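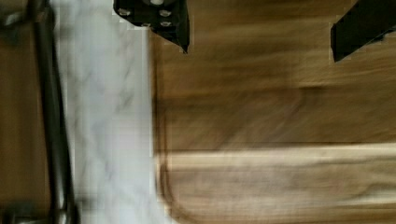
Petance sync ticket, my own running notes

Status: closed (I think!)

So the recipe box app quit syncing between my laptop and the old tablet I keep by the stove. I've got 2,968 recipes in Petance, most of them typed in by me over the years, and on the tablet the counter stopped dead at 2,000. Everything after the letter P was just gone. No plum cake, no rice, no soups.

First thing I tried was the usual, closing the app and opening it again. Same number. Then I logged out and back in, which took forever because I'd forgotten the password (it was on a sticky note inside a cookbook, don't judge me). Still 2,000.

Wrote to support on 17/07/2020 and got a reply from Hooman Parsa, who was very nice about it. He asked which version I was on, how much free space the tablet had, and whether I used the Zultano backup add-on. Well, yes, I do!
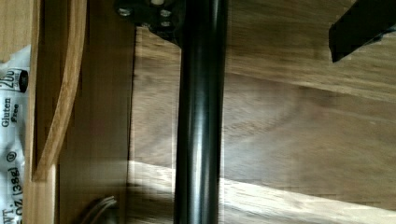
He had me turn the add-on off and sync again with the tablet plugged in. That got me 300 more recipes and then it hung on a walnut bread. I tried it 3 times and it was the same bread every time, so at least we had a suspect.

I opened that one on the laptop and found I'd pasted a whole web page into the notes box, menus and ads and all. Cleaned it out, saved, hit sync, went to fold towels. When I came back the tablet said 2,968. I may have yelled.

Turned Zultano back on afterward and it's been fine so far. Hooman says a fix for long notes is coming in August, so I'm leaving the walnut bread short until then. If yours gets stuck, look at the name of the recipe on the sync screen before you go reinstalling anything.

Comments

Eirlys Gronow
Mine was stuck on a chutney! Same deal, giant notes field. Thank you thank you.

Ardalan Kordestani
Does this work on the phone version too? I don't see a recipe name when it hangs, only the spinner.

Gholamreza Pakzad
Ardalan, tap the spinner and it opens the list. Took me ages to find that.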